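White tables have taken over the shared offices at Menden, and Marcus Lyons is the man who ordered them. He fitted out two floors last February with 80 large rectangular tops, all plain and all matte.

"Glossy ones look good in the showroom," he says. "Then you turn the lights on." 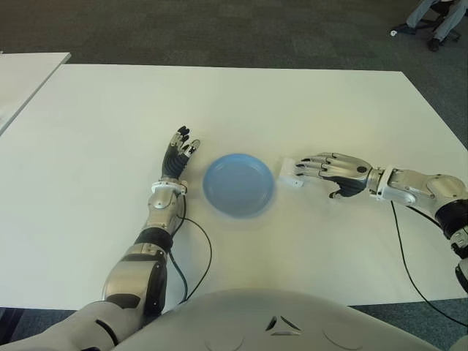

White tabletops over dark carpet at Menden.

The gray-green carpet came first. Lyons had 3,125 square feet of it to work with and wanted furniture that would lift the floor without another strong color. He kept narrow gaps between the tables – enough to slide one out when a group needs the space.
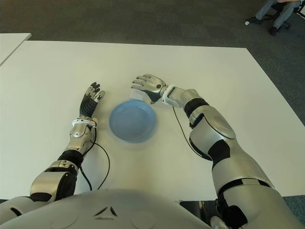
Color on a white table is a matter for whoever sits there. Esi Appiah, who chose the kitchen goods, bought 150 plates in a few soft shades and left the tables alone. A light blue plate near the middle of a big white top is about as much decoration as she wants. Cables bother her more, and a thin black one looping across the surface shows up at once. She has asked for clips under the table edges.

Lyons is still pricing them. The third floor gets its tables next, in the same white.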